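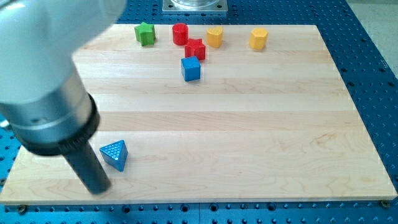
A wooden board and a blue block on a metal table.

Millside toy library to reopen in January

The Millside toy library will reopen in January in the old post office on Jurbridge Road, with longer hours and a larger play area for children under five.

The library closed last spring after a burst pipe damaged the floor. Families can borrow up to three toys or puzzles at a time. Membership costs $25 a year.

"We had 37 families ask when we were coming back," said Shirley Marchand, who runs the library. Donations can be dropped off after 10 a.m.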